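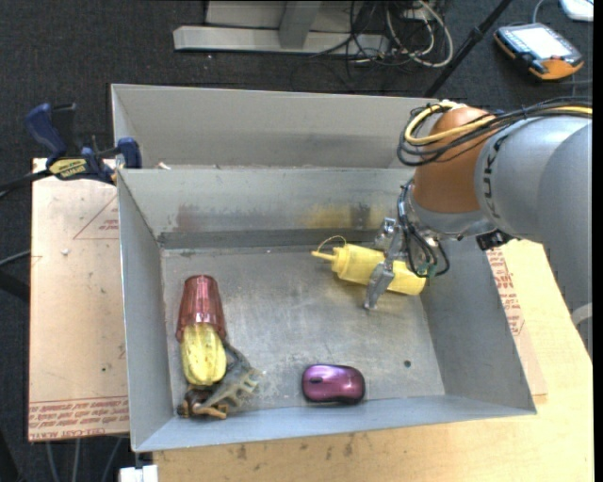 I've been meaning to put up a page about picnic plastics for ages, and the Trurnbridge kitchen clear-out finally gave me the push. I love this stuff! Squeeze bottles, tumblers, snack tubs, all the things that live at the back of a cupboard until the first warm evening and then suddenly can't be found. The yellow squeeze bottle lying in the gray metal bin is the kind I get most excited about, with the narrow pointed nozzle and the thin little tether on the cap (a bottle with its cap still attached is a bottle I will keep forever). Over on the left of the bin there's a see-through red tumbler with ridged sides, and I'm a sucker for those too – they make plain tap water look like a party.

A bit more on the yellow bottle, for anyone who shares my problem. Yellow means mustard at my house, always. Clementina Barros puts salad dressing in hers and I've been caught out twice at her table, once with a hot dog already in my hand. For cleaning, I fill them with warm water and a drop of dish soap, shake like mad, squirt it all out through the nozzle and then leave the bottle standing upside down in a mug overnight. If the tip is clogged, a wooden skewer does the trick. Old mustard smell takes longer. Baking soda helps some.

Now the red tumbler. My aunt had a set in her camper, and we fought over who got the red ones as if the green ones held less lemonade. The faceted kind is easy to grip with wet hands, and it stacks nicely provided you don't jam them together (if you do, cold water in the top one and warm water around the bottom one will usually get them apart). I wash mine by hand – the ridges go cloudy in my dishwasher, though Niloufar Kazemi swears hers have been through it every day for years and I have seen them and they do look great.

As for the bins, I've become very fond of plain gray metal for sorting. You can bang them around, wipe them down, and a scuffed floor doesn't bother anybody. I'd like a pair for my own garage, next to the camping shelf.

I'm still looking for a yellow bottle in the small size, and for any ridged tumblers in amber. If you've got some going spare, leave me a note in the guestbook. I'll happily swap for green ones, I have 65 of them.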